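Mosari two-arm bench, progress report for April

Hello again from the Asley shop, and thank you for your patience with us! Both arms are up on the marble-patterned table now, and we've moved on to wire sorting, which is slower going than I'd hoped but a real pleasure to work on.
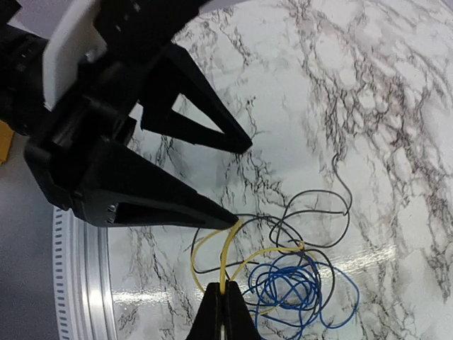
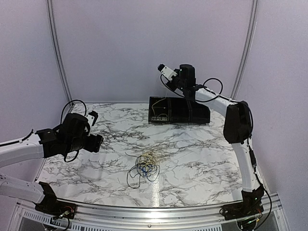 Wire sorting on the bench, with the tangle on the table.

We've spent 1,000 of the 3,000 so far, mostly on motors, and we've logged 23 practice runs. I'd like to get to 60 before the next report.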